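Akden (pinça de mão)

Akden é uma pinça de mão de construção caseira, com cabo tipo pistola e gatilho, desenvolvida por Themba Mokgethi na oficina partilhada Zoridside. Serve para recolher demonstrações de manipulação de tecidos (dobrar, pegar, virar) que depois são usadas no treino de um braço robótico. Os ficheiros de impressão circulam entre os membros da oficina e em cópias feitas em casa.

Origem

O projecto começou como acessório do Trisis, um braço de mesa de baixo custo montado na mesma oficina. O Trisis dobrava mal. Programar cada movimento à mão demorava demasiado e o comando por joystick era pior ainda. Mokgethi passou então a gravar os gestos de uma pessoa com uma pinça igual à do braço. Primeira versão: um cabo de berbequim velho, elástico, duas talas. Partiu-se em poucos dias. A segunda já tinha corpo impresso e gatilho de retorno por mola.

Construção

Corpo em duas metades, aparafusadas. As garras são peças separadas, trocam-se sem abrir o corpo. Almofadas na ponta, coladas, consideradas material de desgaste. O gatilho puxa um tirante que fecha as garras em paralelo; um sensor magnético mede a abertura. Peso do conjunto: 489 gramas com cabo de ligação. A impressão completa leva cerca de 22 horas numa máquina doméstica, mais uma tarde para limpar suportes e acertar folgas.

O ponto fraco é o eixo do gatilho. Nas primeiras cópias era impresso e ovalizava depressa. Passou a vareta de aço. Quem tiver uma cópia antiga pode furar e trocar, não é preciso reimprimir o corpo todo.

Variantes

A variante Makhubela, com garras mais estreitas, foi feita para meias e panos pequenos. Agarra melhor a borda do tecido mas torce com peças pesadas. Houve ainda uma versão para canhotos, com o gatilho deslocado, abandonada em Abril por falta de quem a testasse. Os ficheiros continuam na pasta comum, sem garantia nenhuma de que montem bem.

Utilização

As sessões são feitas quase sempre em casa, sobre mesas, camas ou tábuas de engomar. O operador dobra a peça com a pinça, desfaz, volta a dobrar. Recomenda-se variar a posição inicial do tecido e não alisar demais entre repetições. O conjunto reunido até agora tem 685 demonstrações aproveitáveis, a meta inicial era de 2.000. Uma parte foi deitada fora por erro de calibração do sensor: a garra aparecia aberta quando estava fechada.

A calibração faz-se no início de cada sessão. Abrir até ao batente, fechar sem nada entre as almofadas, gravar os dois valores. Se o valor fechado mudar muito de um dia para o outro, ver primeiro a cola das almofadas e so depois o sensor.

Limitações

Tecidos finos e escorregadios continuam difíceis. Com uma só pinça não se faz a dobra a dois cantos, e lençóis ficam fora do alcance do metodo. O pulso cansa em sessões longas. Está em estudo um cabo com outro ângulo, mais próximo do pulso do Trisis, o que obrigaria a refazer o suporte do sensor e provavelmente o tirante.

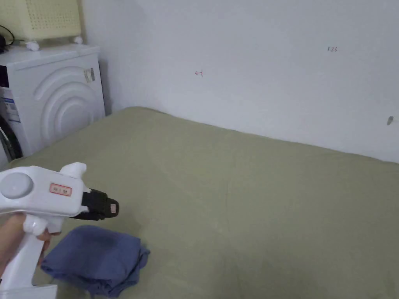
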